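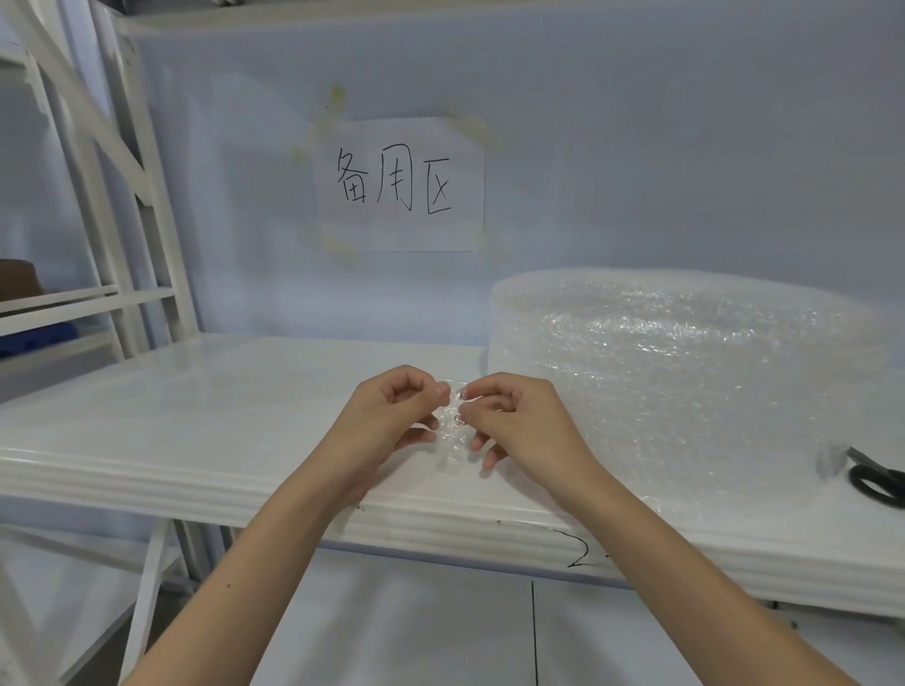 A small piece off the big roll, with the scissors that live beside it.

Boltus small-bubble wrap, the big roll – a review after three months of packing

I never thought I would have opinions about bubble wrap. I sell secondhand crockery and glass from home, mostly odd cups, egg cups and small jugs, and for years I bought whatever was cheapest in the supermarket stationery aisle. Those little rolls last an afternoon. In August I gave in and ordered the big one from Drunar Packaging, and I have been telling people about it ever since, whether they asked or not.

First, the basics. It is clear wrap with small bubbles, the sort you can't help popping. It comes as one fat roll with no box and no dispenser. Mine cost more than I had ever spent on packing stuff in one go, and it was delivered on a wet Thursday by a driver who was clearly enjoying how light it was compared with the size of it.

And it is big! I had measured the cupboard under the stairs and still got it wrong. If you are ordering for a flat, do look at the dimensions properly and then stand in the spot with your arms out. It weighs next to nothing but it takes up room like a sleeping dog. I moved it twice before I found a place where I wasn't knocking it with my hip every time I went to put the kettle on.

How it cuts

Cutting is what I care about most, as I do it all day. Some wraps drag on the scissors and you end up chewing at the plastic, and then the edge goes stringy and you have to cut it again. The Boltus stuff cuts cleanly with completely ordinary scissors. I tried a craft knife for a week and went back, partly because I kept scoring the layer underneath and finding the damage two parcels later. A black-handled pair like the one in the pictures does the job nicely, and I can't see any reason to buy one of those special sliding cutters unless you are wrapping sofas.

It isn't perforated. I thought I would miss that and I don't. Perforated rolls give you the same large sheet every time, and when you are padding the inside of an egg cup a large sheet is daft. With this I can take a square for a lid, a thin strip for a handle, or a great long length for a teapot, and the offcuts go in a bag for filling corners.

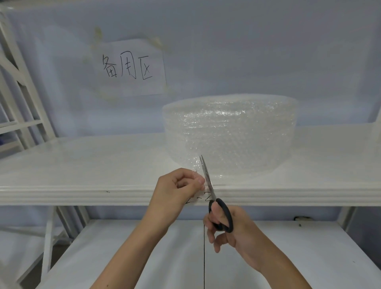

Loose ends are the one fiddly bit of owning a roll like this. Clear plastic on clear plastic is hard to see, and under my kitchen light I have spent a silly amount of time running a fingernail round looking for the start. What works for me is standing the roll somewhere at a comfortable height and pulling a little flap out at the bottom front with one hand, with the scissors ready in the other, so that the end never gets a chance to disappear. I also snip from the low edge upwards now. I used to start at the top, and the whole sheet would fold over my wrist before I was halfway. A bit of coloured tape folded over the end when you've finished for the day helps too – mine is bright orange and I can find it from the doorway.

How it protects

Very well, for its thickness. The bubbles are small, so it bends round awkward shapes without springing open again, and a cup handle needs just a strip wound round and tucked in. For anything heavy I use two layers and then paper. For proper lumps (I sent a stoneware bread crock to a lady in Resthorpe, and it weighed as much as a toddler) I would still buy the large-bubble kind and use this as the inner layer.

I keep a notebook of what goes out, so I can say that I have posted 235 parcels with this wrap and had 2 breakages. One of those was a saucer I had packed in a hurry against the side of the box, and I can't blame the wrap for that. The other was a glass stopper, and I still don't know what happened there.

The bubbles hold their air, too. I reused pieces that came back round a returned jug and they were still plump. The cheap supermarket wrap I had before went flat at the edges if I so much as leaned on it, and some of it was flat when I opened it.

Compared with the Pimentel roll

I had a Pimentel roll before this, a middling size, bought from a stall at a packaging sale. It is good wrap and slightly thicker, and if you send a lot of glass you might prefer it. But it has a stiffness that makes small pieces pop open before you can get the tape on, and it squeaks in a way that sends my cat out of the room. The Boltus is softer and quieter. For little things I would choose it every time.

Small grumbles

No core worth speaking of, so you can't slide it on a broom handle the way people do online. I tried, and it went oval.

It gathers dust and cat hair by static. Cover it with an old pillowcase if it stands out in a room.

The label fell off on the first day, and with it the recycling information, so I had to go and look that up on the Drunar site. It can go with carrier bags at the larger shops near me, but check yours.

Also, tiny scraps get everywhere. I find them in my slippers.

Would I buy it again?

Yes, and I already have my eye on the next one, though I am nowhere near the middle of this. I would like them to sell a narrower version for people with narrow cupboards, and I have written to Drunar to say so. They sent a nice reply and no promises. 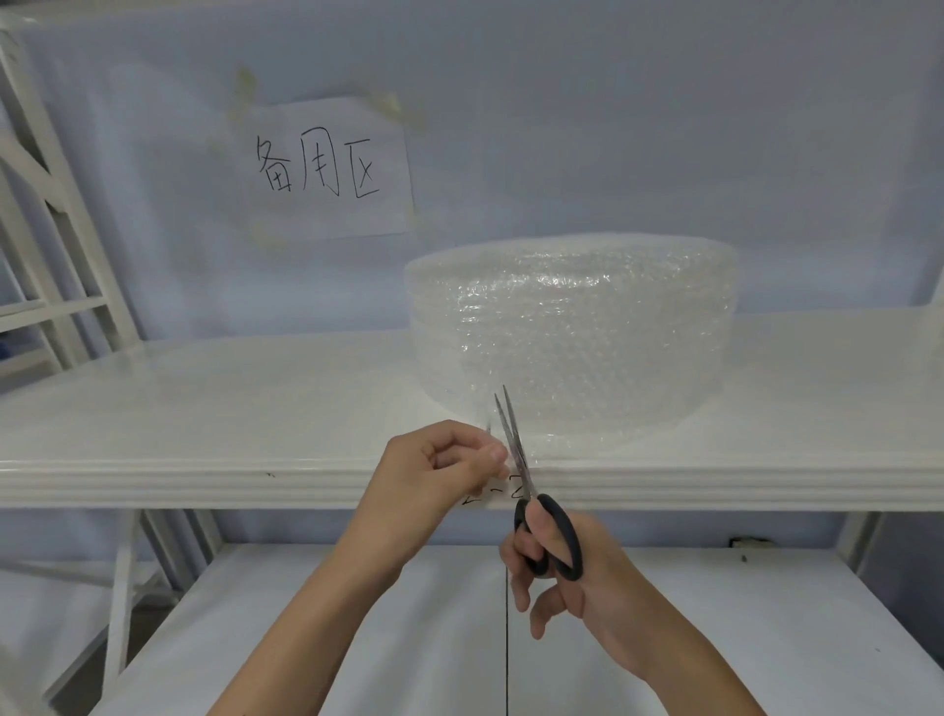

The roll on its shelf, and a strip for something small.

One last tip for anyone who packs little things: cut a pile of strips before you start, all sorts of widths, and keep them in a mixing bowl next to the tape. I did 76 egg cups that way over one weekend, with the radio on, and I was sorry when I ran out of egg cups.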